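Mon 4 August

Bottles day. Label adhesion + how they lie on a flat top. Carrying on from the Clirnent list, the part that got parked when the shelf labels took over.

Table cleared and wiped before starting. Bench tape pulled up, residue off with the citrus stuff (nearly out, reorder). Wall side left bare so nothing rolls up against clutter.

Idea for today — put the drinks down on their sides instead of standing in a row, see which labels stay readable and which end up face down. Shops get this all the time in the chiller bins. Stosasus wants wording that survives any rotation, which is a big ask for a wraparound. My guess is the brand mark should repeat and the small text can take its chances.

Peach one is the easiest to pick out so far. Big black brush character on white, you can get it from the door. Black cap helps too, the others near it have white. The one with the blue logo and the green bit on the label is harder, the characters run sideways so you tilt your head.

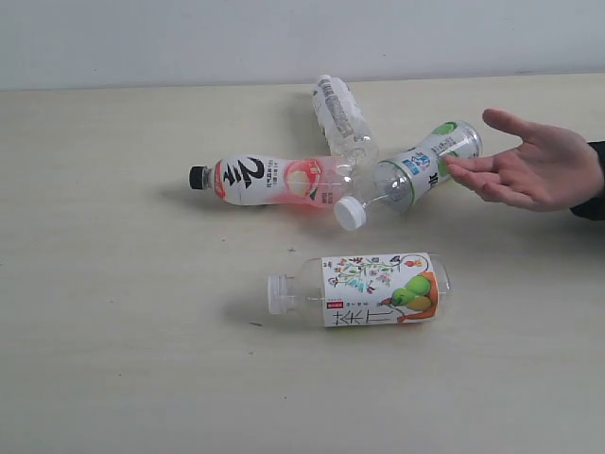 Sideways text is fine on a shelf, people are used to it from book spines. It's only a problem when the bottle is down and the cap is pointing away from you, so please log cap direction each time or the notes are no use to the rest of us.

OK, fair. Adding a cap column to the sheet. Clock terms, wall = 12. Won't go back and fill in the early ones, I'd be guessing.

Rolling. Ribbed bottles go a short way and settle. Smooth ones keep going untill something stops them. Label seam seems to matter, if the seam is underneath it acts like a tiny chock. Need to check properly with a level under the table, could just be the table. Tried a folded sheet under the wall side legs, no real diffrence by eye.

Shrink sleeve vs. glued paper: keep these on separate pages this time!! Nostis mixed them in the November write-up and we lost a morning to it.

Then the waters. Clear plastic, white caps, white labels, dark print. Leaf logo carries most of the recognition. With one down and the next one behind it you get half a label each and it's still plain what they are, so the leaf is doing its job. Barcode placement no opinion yet.

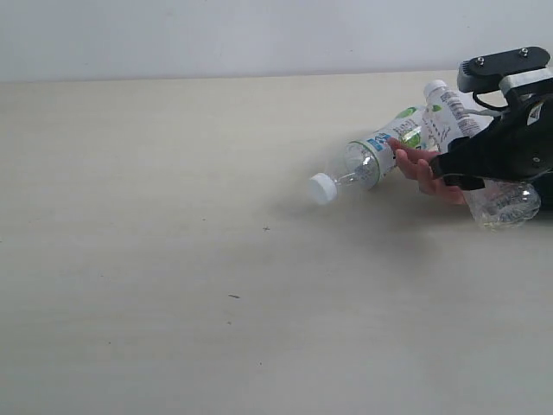 Somebody at Quintero wanted to know whether plain waters were even worth including, given that a buyer takes whichever is in front and never reads the side panel.

Yes they are worth it. They're the baseline. If a fancy label can't beat a white one with a leaf then that's a finding. Have put that in the margin of the plan too.

Readability at 3 paces, then 24 inches, same light. Don't move the lamp between. Scores go in the green binder, not on loose paper.

Illustrated label last. I like this one a lot — vine, butterflies, a pair of green pears down low. Works well lying down becuase the drawing has no strict top, you can come at it from any side. Text is pushed into a column at one edge plus a narrow red strip, so the picture gets the whole middle.

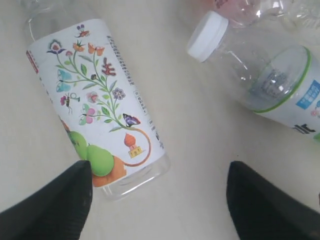
Downside is the small print. Fine at arm's length, mush past that. Would try the column one size up and lose a bit of margin, and leave the red strip as is. Send that to Stosasus as a suggestion only, it's not our label.

Left for tomorrow:
level check on the table
seam up / seam down, both rib types
citrus cleaner
ask Clirnent if they want the caps back on the empties or bagged seperately

Sheet is saved as rev 19. Rev 18 has the wrong headers, don't use it.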